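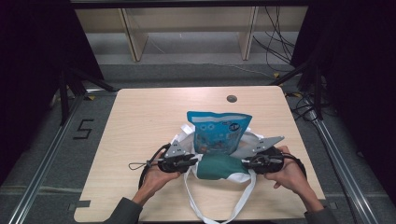 A white tote bag on a light wood-grain tabletop, with a black hand-held gripper on either side of its opening.

Hervieu releases Tramwood 4, a friendlier home network planner for Windows laptops and tablets

GRUSTENVILLE, 2025-07-10 – Hervieu, the small software company behind the Tramwood family of home network tools, is very happy to announce that Tramwood 4 is ready to download. The new version helps people decide where to put their router, their extenders and all the gadgets that depend on them, and it does so with a plain drawing of the home in place of the long tables of numbers that many of our longtime users have (very kindly and very patiently) put up with over the years.

Tramwood started out as a tool for people who already knew a good deal about networks. Over time the letters we received began to change. More and more of them came from parents with a child doing homework in a far bedroom, from folks who had moved a desk into the basement, and from people who had bought a second router and weren't sure what to do with it. We wanted to make something for them, and we have spent the better part of two years doing it.

With Tramwood 4 you begin by sketching your rooms, either from scratch or on top of a floor plan you already have. You tell the program what the walls are made of, as best you know, and mark where the router sits today. From there you can drag the router to another spot and watch the coverage colors shift across the rooms as you go. If you have a laptop or tablet handy, you can also take a walk around the house and let Tramwood record real readings at each stop, which it then blends into the drawing.

The built-in library now holds settings for 298 router and extender models, and any model that is missing can be entered by hand in a minute or two. There is a new notes panel too, where you can jot down things like which outlet is loose or which shelf the old extender ended up on. It was a small addition, but it quickly became a favorite in our own office!

Before the release, 880 households took part in an open preview that began last November. A good many of them were in and around Drivusham, where the older stone houses gave our wall settings a real workout, and the program is much better for it. Preview members sent in 486 separate reports and suggestions, and we read every one. The larger print option, the undo button on the drawing page and the quieter start-up screen all came straight from those messages.

Speed was another thing people asked for. Saved plans from earlier versions open more quickly, and large homes with several floors no longer need to be split into separate files. Plans made in Tramwood 3 can be brought over from the File menu, although we do suggest keeping a copy of the original until you have looked the new one over. Plans from Tramwood 2 and earlier must be saved in Tramwood 3 first.

All drawings and readings stay on your own computer unless you choose to share them. You can print a plan, save it as a PDF or send it to a family member who has Tramwood installed – handy when the person with the network trouble and the person who fixes it live in different towns.

Price and availability

Tramwood 4 is available now from the Hervieu website for Windows 10 and Windows 11. It needs about 170 MB of disk space. The basic edition, which covers a single floor, is free for home use. The full edition is a one-time purchase with no subscription, and registered owners of Tramwood 3 can move up to it at no charge. The program comes in English, French and German, with Spanish to follow in a later update.

About Hervieu

Hervieu is an independent software maker based in Grustenville. It writes network planning and troubleshooting programs for homes and small offices, and answers its own support mail.

Press contact

Review copies, screenshots and logo files can be requested through the press page on the Hervieu website. Please mention the name of your publication and whether you would like the English, French or German edition.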